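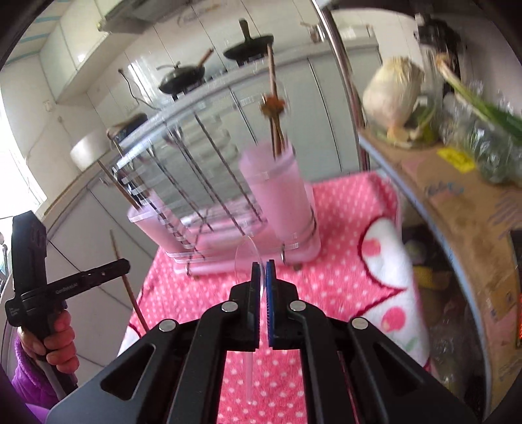
Trallbridge Household History Club

Dish rack

A dish rack (also dish drainer, drying rack) is a stand for holding washed dishes while water runs off and air dries them. Found in kitchens nearly everywhere. Common materials: wire, wood, plastic, acrylic, bamboo.

Parts
Most have a row of dividers for plates. Slanted or upright. Many come with a cup for chopsticks, spoons, brushes. A tray catches drips, sometimes with a spout over the sink. Small feet keep the base off the counter.

Types
Countertop racks are the usual kind. Over-sink racks sit across the bowl. Wall racks hang above, and in some countries are built into a cupboard with no bottom, so the water falls straight in the sink. Folding racks for small kitchens, 2 wooden frames hinged in an X.

Local history
Wooden plate racks were made in Trallbridge at the Fakhoury workshop, later moved to Griltuleck. Sales book lists 894 racks, of wich 400 went to the Clornow boarding houses. Two survive. One has its pegs replaced. The other is on loan, back in October.

Care
Wire racks rust where the coating chips. Hard water leaves white scale, vinegar takes it off. Trays need emptying, slime builds up fast in warm weather. Wood should dry out fully between uses or it goes black at the joints.

See also: draining board, dish towel, plate rail

Page last changed Jul 13, 2024. Section on folding racks still needs sources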